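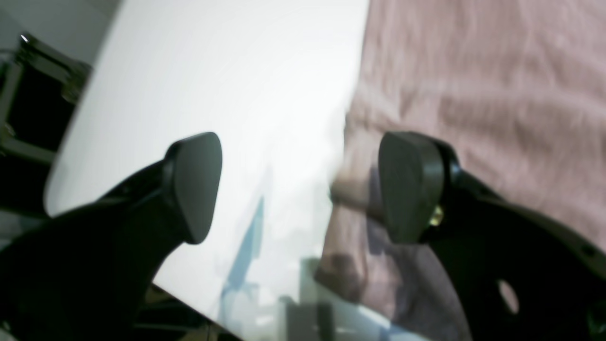 Check the antenna joint before you blame the battery, was the note left under the last entry, and it was right as far as it went. The joint on the Lirkuvska repeater was corroded under the tape. Cleaned it, remade it, put it back on the bench supply. Dropouts got shorter but did not stop.

September, bench notes, repeater and handhelds

Background for anyone picking this up: teams on the north side of Lirkuvska kept losing base during the last search. They could hear base but base got broken words or nothing. The two-person team at the upper hut had to walk back to the saddle to pass a position. We swapped in the spare repeater and brought the old one down.

Started 8:40 am. Unit is the Vendow, older case with the side latch. Opened it up. No standing water, but there is a tide mark low on the inside wall and the gasket has gone flat at the hinge end. Drying packs were soft and should have been changed at the spring visit. I can't find a log line for that visit.

Supply set to 13 volts. Receive fine on all channels. Transmit fine for the first few minutes, then it starts to cut out when keyed for long messages. Short calls go through every time, which is probably why it passed the radio check from the road.

Let it cool and ran it again. Same thing. Pushed on the board connector with a plastic stick while it was keyed and the signal came straight back. Reseated the connector, cleaned the pins, keyed it on and off for 15 minutes with no dropout. Would like to see it do a full night before I believe it.

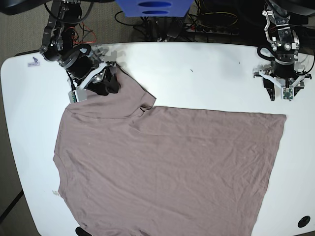 T-shirt on the table, partly folded.

Handhelds: 11 came back from the search bags. Put all of them on charge overnight and ran them down this morning on the same cycle. Two of the batteries were flat well before lunch and are now in the reject tin with red tape on. The rest are good enough for a day out but I would not send any of them on an overnight without a spare.

One radio had the channel knob slipping on its shaft. Tightened it. It was showing the Ghorbani channel when it was really on the one below, so whoever carried it may have been calling on the wrong channel. Worth asking at the debrief.

Gasket: tried the Proren sealing strip from the drawer. It is a little too thick and the latch has to be forced, so took it off again. Need the thinner one. Do not refit the lid with the old gasket.

To do
Order thin strip and drying packs.
Overnight run on the repeater, keyed by timer, log the power out.
Check the connector on the spare, same model and same age.
Add the board connector to the spring visit sheet.

Stopped 4:15 pm. Repeater is on the bench with the lid off and the dummy load attached. Please leave the load on.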